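Print this page
E-mail this to a friend

How to Hold a Family Remembrance Evening at Home

January 17, 2023

My great-grandfather's name is on the cenotaph in Verkley, third panel, near the bottom. I walked past it twice a day for most of my childhood and couldn't have told you one thing about him except how it was spelled. Then my aunt handed me a biscuit tin of his letters, and I have been slightly obsessed ever since!

Our family now puts aside one evening each August to read from the letters and say thank you for the people who came before us. It has become my favourite night of the year (yes, ahead of Christmas) and I get asked how we run it often enough that I've finally written it all down. You don't need a soldier in the family. A nurse, a merchant sailor, a grandmother who kept a farm going on her own – anybody whose life made room for yours will do.

Step 1. Pick one person

Just one. Our first year I tried to cover both sides of the family back to the boats, and the kids were under the table by the second generation. Pick a single person and let the rest wait their turn. If you can't decide, go with the one you have something in writing from, even a postcard.

Step 2. Find out where they were

For anyone who served, start with the service file. National archives have scanned a great many of these and you can often read them at home for nothing. Ours runs to 239 pages, and most of it is pay slips and dental work, but tucked in the middle was a note that he'd been docked two days' pay for being late back from leave. I laughed out loud. He'd been a name in stone all my life and suddenly he was a bloke who missed a train.

If there's no service file, try these:

- the local newspaper, especially the social column
- church and school registers
- the back of every photograph you own
- the oldest relative who will pick up the phone

Ring that relative first. I mean it. The registers will still be there next year.

Step 3. Choose what to read

Ten minutes of reading is plenty. Go through the letters with a pencil and a stack of scrap paper (please don't write on the originals) and mark the bits that sound like a person talking. Weather, food, complaints about boots, a question about the dog. Our most loved passage is a long grumble about jam.

Type up what you've chosen in a big, clear font. Old handwriting is lovely to look at and dreadful to read aloud. I keep ours under 800 words altogether, split so that everyone who wants a turn gets a paragraph. My neighbour Charito Dalisay borrowed the idea for her grandfather and had each passage read in Tagalog and then in English, and hearing both was so moving that I'd recommend it to any family with two languages in the house.

Leave the hard parts in if the people listening are old enough. With little ones I say plainly that he was frightened sometimes and that he missed his mum. They understand that very well.

Step 4. Set up the room

Keep it simple and keep it where you already live. We use the kitchen. Clear the bench the afternoon before, wipe it down, and decide what goes on it: the letters in their sleeves, a candle well away from the letters, and something to eat. Turn the overhead light down once everyone has a seat and switch the phones off. A plain surface looks a bit bare when you start, and then the tin comes out and it's exactly right. 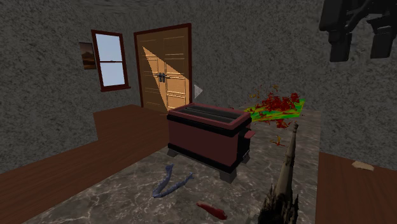
A marble benchtop with a red toaster and a few other things on it, and the window behind.

Step 5. Cook something from their time

This is the part the children look forward to. Ask around for a recipe, or look in an old community cookbook. We make the oat biscuits from the Drurnel Hall fundraising book, baked at 220 until the edges colour, and they come out hard enough to post overseas. Dunk them! If your oven runs hot, drop it a little and keep an eye on them.

Step 6. Run the evening

Our order hasn't changed much over the years:

1. Light the candle and say the person's full name.
2. Tell everyone in a sentence or two who they were to you.
3. Read the passages, with no stopping to explain.
4. Sit quietly for a minute. Let the youngest keep the time.
5. Go round the room and have each person name something they're grateful for.
6. Eat.

People get shy at number five, so go first yourself and make it small. Last year A-yeong Myung, who was staying with us while she studied, said she was grateful for hot water, and after that the whole room opened up. My son said "Nan's car". We're still not sure why.

Step 7. Write it down

Before bed, put the date, the names of everyone who came and what was said into a notebook. Mine is an ordinary exercise book and it lives in the tin with the letters. Someone will want it one day – I'd give a great deal to have one from my great-grandmother's kitchen.

If you try it, write and tell me who you chose. Next year we're moving on to her, and all I have so far is a hymn book and a receipt for a pair of gloves.

Print this page
E-mail this to a friend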